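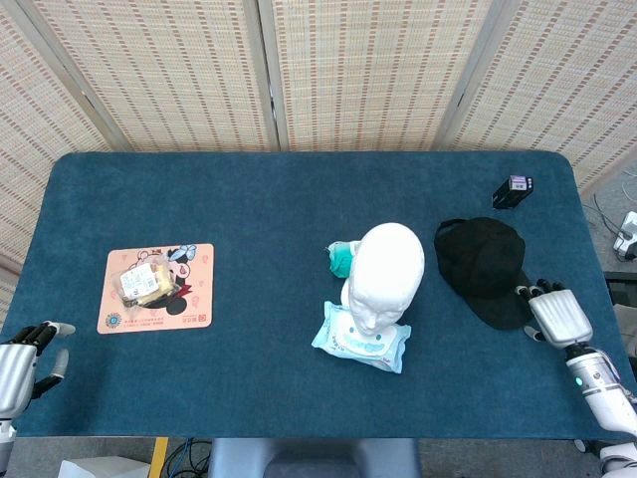
*Table and folding screen, Tavell reading room, February*

## Progress report: Tavell community library, second grant period

Prepared by Jiahui Shen for the Nultura fund

**Loans and membership.** We made 1412 loans in this period, compared with 1289 in the one before. Most of the increase came from children's picture books and large-print novels. Adult nonfiction was flat. Membership stands at 567. We removed lapsed cards from the list in February, so this figure should not be compared with the one in our first report.

**Catalog.** Zhuoran Xiao has finished moving the paper records into Dromutar. Local history took longer than planned. Many of the pamphlets have no author or date, and we entered them by title only. Duplicate entries still come up in searches for periodicals, and we are merging them as we find them.

**Opening hours.** The late session now runs until 8 p.m. Attendance was poor at first and picked up when the school term started. We would like to keep it through the next period before deciding whether to make it permanent.

**Home delivery.** The Zou route has more than 20 regular readers. We had hoped to open a second route but have only one driver. This target was not met, and we ask to carry it over.

**Spending.** Book purchases are on budget. Shelving came in under, and heating went over. We request approval to move the shelving balance to heating. Invoices are attached separately.

**Next period**

- Finish merging the periodical records
- Recruit a second driver
- Replace the returns box, which leaks at the hinge
- Send out the reader survey, with a large-print version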